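Kimthorpe クッション整頓データ v2 について(README)

最終更新:9月9日(木)

どうも、Kimthorpeのデータ整備をやっている者です。v1を落として使ってくれた人、まずごめんなさい。エピソード番号1472以降に不具合が混じっていて、しかも私が気づいたのは公開したあとでした。v2はその直しです。急いでいる人は「何が壊れていたか」と「使うときのお願い」だけ読んでもらえれば大丈夫です!

中身
ソファの上や前にあるクッションを、アームでつかんで並べ直す作業の記録です。全部で1680エピソード。手首カメラの映像、関節角、グリッパの開度(指令値と実測値の両方)、手首の力覚、それに作業の指示文が入っています。アームの制御はPrivden、記録まわりはColletという自前のスクリプト群で、グリッパはMusteckの二本指です。収録は6月に始めて、途中で一回、部屋の模様替えをしています(ソファの向きが変わるのはそのせい)。

何が壊れていたか
ひとことで言うと、グリッパが「開いた」と報告しているのに開ききっていない、という症状です。最初はクッションの生地が指にくっついてるのかな、くらいに思っていたんですよね。柔らかいものを扱っていると、離したつもりで端っこがついてくることはよくあるので。ところが同じことが何もつかんでいないときにも起きていて、そこでやっと「あ、これ機械のほうだ」となりました。

原因は手首のところのケーブルでした。手首を大きくひねるとケーブルが突っ張って、コネクタの接触が一瞬切れる。切れているあいだ、Colletは直前の開度をそのまま書き続けます。しかもエラーを出さない。書いたのは私です。はい。
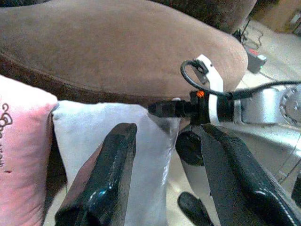
やっかいなのは、接触が戻った瞬間に溜まっていた指令がまとめて流れることで、指がいきなり動きます。クッション相手なら「もふっ」で済みますが、一度、肘掛けに横から押しつける形になって、力覚の値が69Nまで跳ねました。うちの停止しきい値はもっと低く設定していたのに、力覚も同じ線を通っていたので、その値が届いたときにはもう押し終わっていたわけです。けが人はなし、ソファも無事。でも、もしあそこに手を入れていたらと思うとかなり嫌な汗が出ました。この件のあと、電源が入っているあいだは腕の届く範囲に入らない、クッションを置き直すときは必ず非常停止を押してから、というルールにしています。前から紙には書いてあったんですけど、クッションだしまあいいか、で守れていませんでした。

v2で直したこと
・通信が途切れた区間に link_lost フラグを追加。途切れているあいだの開度と力覚は、前の値のコピーをやめて欠損値にしました。
・急に指が動いた区間には jerk_event フラグ。映像を見ながら手でつけたので、前後に数フレームのずれがあるかもしれません。
・v1で「成功」になっていたのに、見直したら離せていなかったものは「失敗」に変更。
・指示文の誤字を修正(「枕」と「クッション」が混ざっていたのも統一しました)。

消したエピソードはありません。迷ったんですが、故障しかけのデータって探すと意外にないので、異常検知をやりたい人には役に立つかなと思って残しました。

収録側の対策
ケーブルの取り回しに余裕を持たせて、手首のひねり角にもソフト側で制限をかけました。通信が切れたらその場で停止、溜まった指令は捨てる、再開は人がボタンを押してから。対策後に手首のひねりと開閉を4000回くり返す耐久試験をやって、そのあいだ link_lost は一度も立っていません。ただ、クッションを持たせない空振りでの試験なので、重さや引っかかりがある状態でも平気かはまだ言えないです。

使うときのお願い
模倣学習に使うなら、link_lost と jerk_event が立っている区間は外してください。v1で学習したモデルを実機で動かすのは、できればやめてほしいです。急に閉じる動きまで真似する可能性があります。どうしても比較で必要なら、速度を落として、非常停止に手をかけた状態でお願いします。

それから、手首カメラの映像にはグリッパ自身や配線がかなり大きく映ります。トリミングはしていません。切るなら各自でどうぞ。

わかっている問題
・力覚のゼロ点が収録日ごとに少し違います。補正値は calib フォルダに入っていますが、最初のころのぶんは取り忘れました。
・途切れがごく短いと link_lost が立たないことがあります。開度の実測値が不自然に平らなところを見つけたら怪しんでください。
・床に映り込む光が時間帯で変わります。明るさの補正はなし。

おかしな区間を見つけたら、エピソード番号と時刻を添えて課題一覧に書いてもらえると助かります。スクリーンショットは要りません、番号があればこっちで開けます。次の更新では力覚の線を別系統に分けて録り直したぶんを足す予定です。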